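Bring back the boring episode

2022-11-22

Quick one because I have to be up early and this has been bugging me all week.

I used to watch soaps for the nothing. Two women in a kitchen arguing over whose turn it was to have their mother for Sunday lunch. A man who could not fix his van. Whole half hours of it. You'd do the ironing and look up and someone would be stirring tea, and you knew where you were.

Now look at Clonolside. Since June we have had a warehouse fire, a kidnapping, a secret twin and a wedding where the groom was arrested before the cake. Same groom who was in a coma in the spring. Nobody on the square has gone to work. The cafe is open, I think? People run through it on there way to something worse.

And the returns. Every big character who ever left in a taxi is coming back in a taxi. With a secret. With a grown son. The trailer always has the slow turn to the camera and the drums, and then two weeks later they're stood at the bar like everyone else with nothing to do, because the return was the story. There was no second page.

I get why. Clips. A shove down the stairs travels, a chat about a gas bill doesn't. Drestik put the show on its app and from then on every episode had to have its own explosion, so the app has a thumbnail. You can practically see where they'd freeze it.

But the explosions only ever worked because of the gas bills. When old Clonolside did its flood episode I cried at a carpet. A carpet! I'd watched that family save for it for months. This year they blew up half the row and I checked my phone.

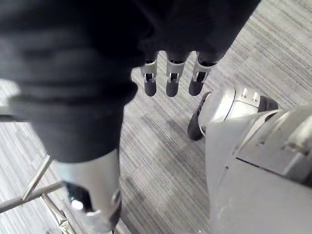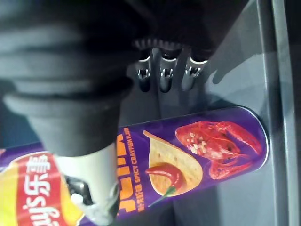
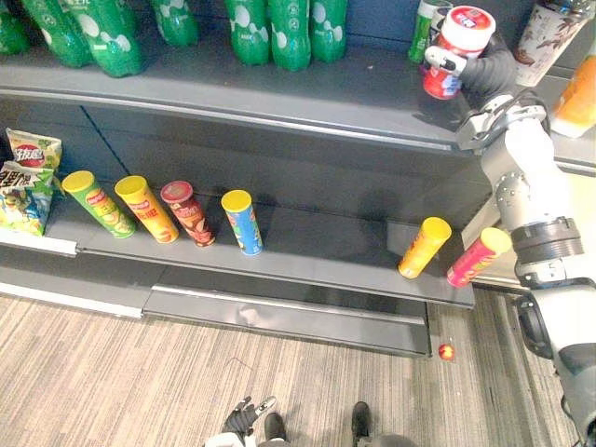
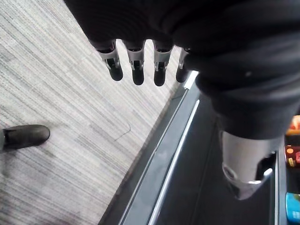 Maluleke wrote in after my last column to tell me I was remembering it wrong, that the old episodes were padded to death and half the audience only stuck with them because there were 3 channels and the other ones had snooker on. Also that the younger cast are far better actors than the lot I grew up with, and that I should try sitting through the van storyline again before I get misty over it.

Fair. I did try it. Two episodes of the van. First one dragged, not going to lie, there is a scene about a fan belt that I would not show to a guest. But the second one, he gives up and takes the bus, and sits beside the neighbor he hasn't spoken to since Christmas, and they talk about nothing for about 2 minutes. No music. Best thing I saw on TV this month and it's older than my car.

And yes the new cast are good. That's my whole complaint! They're good and they're never given a quiet line. The girl who plays the daughter in the pharmacy can do more with a shrug than most people can with a hostage scene. So let her shrug. Give her a day where the worst thing is a late delivery.

Compare Fasten, the period one, set in a button factory in 1865. I went in expecting bonnets and sighing. It's slow as anything. One episode is mostly a woman working out if she can afford to be sick. I was on the edge of the couch. No one got pushed off a roof, and I knew the price of bread by the end of it, and when the foreman finally raised his voice I jumped.

So, my ask for the Clonolside writers, if they read this, which they dont. One week out of the month with no crime in it. Let the pregnant one have a normal pregnancy. Let somebody come home after years away because the rent was too high where they were. Put the kettle back in. The coma can wait, he's had plenty.

They have a Christmas special to get through first, and going by the trailer there's a helicopter in it. I'll be watching, obviously. With the ironing.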